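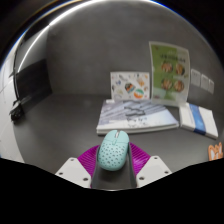
About Drelutska

Drelutska is a small company that sets up and looks after shared tables. Our customers are offices, waiting rooms and guest houses that have a table in a corner and want people to use it. We choose what goes on it, put it in order, and come back to keep it that way.

We started in Wostport with two customers, a dental office and a language school. Both had the same trouble. There were plenty of things on their tables, and after a few weeks visitors stopped sitting there. Old magazines piled up, chargers went missing, and menus from places that had closed stayed in their stands. We cleared both tables, started over with less, and wrote down what we did. Those notes are still the base of how we work, though they have grown to 30 pages.

What we put on a table

Most of our tables hold books, a card or two, something to eat from nearby, and something for work. A mouse is the item people ask for most often. Visitors bring a laptop and forget the mouse, or they never owned one. We like light ones with a perforated shell and a plain scroll wheel, in a pale color that shows up against a dark top. Black mice on dark gray tables get left under papers.

Books lie flat, toward the back. Thick ones with pale covers work well in rooms without much daylight. We keep them to a low stack or side by side, so that a person can pick one up without moving the rest. Cards and menus stand upright against the wall behind the books. Food menus with photos get read far more than menus with only words, and round pictures of four dishes are plenty for one cover.

The front half of the table stays mostly clear. That is where the visitor's own things go.

How a visit works

A regular visit takes 20 minutes. We take small things off first, wipe the top, and then put everything back starting from the wall. Upright items go in first, then books, then the loose items. The mouse goes back last, on the left or the right depending on where the outlet is. Anything torn or out of date comes away with us, and we leave a note at the front desk saying what was removed.

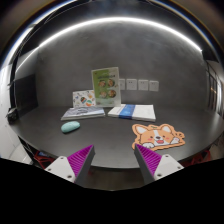 Round tables need a little more thought than square ones. There are no corners to line things up with, and a book that looks straight from the door can look crooked from the chair. We set out round tables from the seat. Books can lie at a slight angle, and that is fine as long as they don't hang over the rim. Mats go to one side. We have nothing against a mat shaped like a corgi or any other animal – customers often have their own, and a table with one odd thing on it gets more use.

Who we work with

We buy our side tables and small stands from Hallgrímsson, a furniture shop down the street from our storeroom. Printing is done by Jellorus, who also redo menu covers when a restaurant changes its dishes. We do not take money from restaurants or publishers to place their material. If a customer asks for a certain menu, we put it out.

Last year we made 1,533 visits, nearly all of them in and near Wostport. We plan to stay in this area. A longer drive means fewer visits in a day, and the tables that slip are the ones we don't get to often.

If you have a table you would like us to look at, stop by the storeroom any morning before noon or leave a message through the contact form. The first look is free. Please don't tidy up before we come.

Last updated: April

Comments

maplestairs
Do you do desks too, or only tables for visitors? We have a long counter by a window that collects everything.

Drelutska
Counters are fine. Personal desks we leave alone.

tworivers_inn
They have done our breakfast room since last spring. Guests do read the menus now. The books walk off sometimes but they replace them.

pkl
Where can I get the corgi mat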